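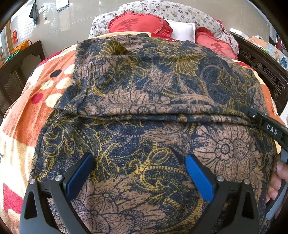 Print this page | E-mail this page

Cenetcombe Home Machines Group
Minutes of the meeting held on October 17, 2021

Chair: Gintarė Sakalauskas. Notes: Cameron Ashby.

1. Last minutes
Agreed, with one fix: the Ellery sweeper cost 300 pounds, not 500.

2. Can they do the beds yet?
Gintarė opened with bedding, and we never really left it! A thick folded cover is a lovely hard problem – it bulges, it slides, and a busy flowery print gives a camera very little to go on when it's looking for the edge. Two fingers can press and pinch well enough. Knowing which layer they've got hold of is another matter.

Cameron had read up on the Stirnis arm, which folds flat towels in a lab and was taught from 2,000 goes by people. Great excitement over this. Gintarė pointed out that towels on a bare table are a long way from a made-up bed with cushions on it, and asked who would move the cushions. General view: a person, for now.

3. Shop floor
Dadard's warehouse is trying machines for moving boxes between aisles. Boxes, yes. Soft bags, not yet, and shelf filling only when every packet is the same size. Cameron is very keen to go and look, and will ask for 3 places on the December tour.

4. Vote
Floors: yes. Towels: nearly. Beds: no, but we'd all love to be wrong by next year.

5. Any other business
Gintarė to bring a duvet cover next time so we can try folding it with kitchen tongs.

Print this page | E-mail this page

Reader comments (3)

Moth_44: Nearly on towels is generous. Fitted sheets should have their own vote.

R. from the top road: Is the tongs thing open to all? I'd come for that.

Cameron A.: Yes, please do – bring your own tongs!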